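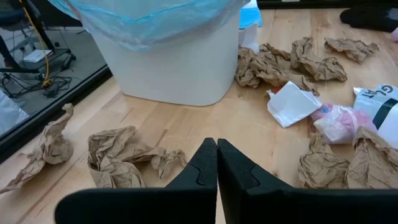
Photograph: Gurness Picture Desk

The Thin Blue Bag

How one mid-sized town changed what it throws away, and what it cost to get there

By the staff of Plavance Magazine

The trucks leave the Trestamby depot at 4 in the morning, before the bakery lights are on. By noon they have covered the east side of town and tipped their loads at the transfer station on Sheikh Road, where a loader pushes the piles into a long concrete bay. The noise is steady and the smell is less bad than visitors expect, at least in winter.

For most of its history Trestamby did what small cities do with garbage. Everything went into one can, the can went to the curb, and a truck took it to a landfill out past the county line. The landfill was cheap. It was also filling up, and in January the county told its member towns that the gate fee would rise every year until the site closed.

That letter started a long argument. Some residents wanted to keep the single can and pay the higher fee. Others wanted a full sorting system like the one in Gurness, across the river, where households keep separate bins for food scraps, paper, containers and the rest. The council picked something in between. Food scraps would be collected on their own, and everyone would be charged by the bag for what was left over.

Charging by the bag is an old idea. A household buys marked trash bags from the grocery store, and the price of the bag pays for pickup. Fill one bag a week and you pay for one. Fill three and you pay for three. The appeal is easy to see on paper, and so are the problems. Large families pay more. People who rent may share a dumpster with neighbors who don't buy the bags at all. And there is always the worry that trash will end up in the woods.

The town ran a trial first, in 638 homes on the streets north of the rail line. The area was chosen for its mix of housing – older single-family homes, some duplexes, and two apartment blocks with shared bins. Each home got a lidded pail for food scraps and a printed sheet for the refrigerator door. The trial lasted 16 weeks.

The first few weeks went poorly. Pails were left out on the wrong day. The sheet said to line the pail with paper, and many people used ordinary plastic bags, which had to be pulled out by hand at the station. A second sheet went out with larger type and fewer words. It helped more than the door-to-door visits did.

What people complained about most was the kitchen. A home that once had one trash can under the sink now had two or three containers, and older kitchens in that part of town are small. Some residents kept the scrap pail on the back steps, where raccoons found it. Others kept it in the freezer, a habit that spread from one street to the next. The town had not suggested it, but the next version of the sheet did.

The bags drew complaints too. The first ones were thin and split when they were overfilled, and people overfilled them because each one cost money. The supplier switched to a heavier film after the trial. That raised the price a little, and the council chose to absorb the difference for the first year.

The apartment blocks were harder. With a shared dumpster there is no way to tell whose bag is whose, and loose trash turned up beside the marked bags within days. One landlord put a lock on the enclosure and gave every tenant a key. The other folded the fee into the rent and bought the bags in bulk. The second way caused fewer arguments, though it gave tenants less reason to throw away less.

Food scraps from the trial went to a composting yard on a former dairy farm. The piles are turned with a front loader and screened twice before the compost is sold. The yard takes leaves in the fall and will accept wood chips all year. Glass is the main trouble. A single broken jar can spoil a batch, and there is no cheap way to get the pieces out.

When the trial ended, the town offered the service to 3,000 households. Most of the streets south of the square are now included. The hillside roads are still waiting, partly for lack of a truck small enough to turn around up there.

Businesses were left out of the first round. Restaurants had asked to be in it, since they throw out more food than anyone, but their pickups happen at night under private contracts that run for years. A few have made their own deals with the compost yard and drive the scraps over themselves. The school cafeterias are due to join when the new term starts.

There have been side effects. The thrift store on the square had to close its donation door on weekends after people began leaving broken furniture there to save on bags. Hardware stores sold out of small bins with tight lids. The library started lending tools and, later, a sewing machine, which has a waiting list.

Dumping in the woods did go up at first. The road crew cleared mattresses and bags of yard waste from the pull-offs along the reservoir, and the town put up signs. It then added a free drop-off day each spring and fall for large items. The pull-offs have been cleaner since, although tires still turn up there.

Whether the plan saves money depends on how the costs are counted. The landfill bill is lower. The extra truck, the pails and the compost yard's fee take back part of that. The council will look at the price of the bags again when the supply contract comes up for renewal, and the hillside roads are on the agenda for the same meeting.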